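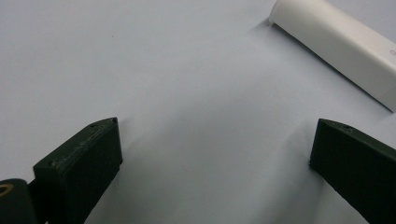
wavham_wyn
Visual odometry is going to die on a table like that. Pale, matte, hardly a speck on it, what is your tracker supposed to hold on to? I'd want the IMU doing most of the work before I trusted a single pose.

claleo
You say that, but my tracker does hold! That's why I started the thread. I rewrote the front end over April so it masks the fingers first and only then picks features. Before the mask, half the corners landed on the fingers (round holes, scuffs, edges), and those never move in the camera view, so the solver kept deciding the tool was standing still. Now they're gone and I'm so happy with it.

ikach16
How many features are left after masking? Mine drops out under 30.

claleo
I ask for 400 and on plain tabletop I get nowhere near that. The long white thing in the upper right helps a lot though. The dark line where it meets the table is one clean edge, and the end near the top gives me something corner-like.

wavham_wyn
One edge constrains you in one direction. Slide along it and you won't know you moved. I'm not trying to be a grump, I like the mask idea, but please plot the drift along that edge against the drift across it.

james_t
Agree with Wyn on the edge, disagree on the IMU. With slow hand motion the bias eats you alive. I'd go for tags on the table.

wavham_wyn
Tags mean you can only record where you put tags. Kind of kills the point of a hand-held tool.

james_t
Only until the map is built. Do one mapping pass with tags in place, then relocalize against the whole room. Wide lens, tilt up at the start of each take, done.

ikach16
Is the mask fixed or do you compute it per frame? The gap changes when you squeeze.

claleo
Per frame, from the finger width estimate. I render the finger outline at that width and grow it by 16 pixels. Fixed mask worked fine wide open and then leaked as soon as I closed it. The rounded bit at the lower left with the gold ring gets its own fixed mask, it bites hard on that ring otherwise.

ikach16
oh nice, I was doing one giant fixed polygon and throwing away a third of the view. Stealing this.

james_t
Does the shadow next to the fingers give you trouble? Soft shadows move with the tool, same problem in a weaker form.

claleo
Not so far, too soft to trigger the corner detector. I did turn the threshold way down once to get more points and then yes, garbage everywhere.

wavham_wyn
OK, I'll run it. Got 1,000 takes here with plain tables in most of them, and I'll post both drift plots, along and across. Which branch?

claleo
finger-mask, and build it with the debug overlay on, it's really fun to watch!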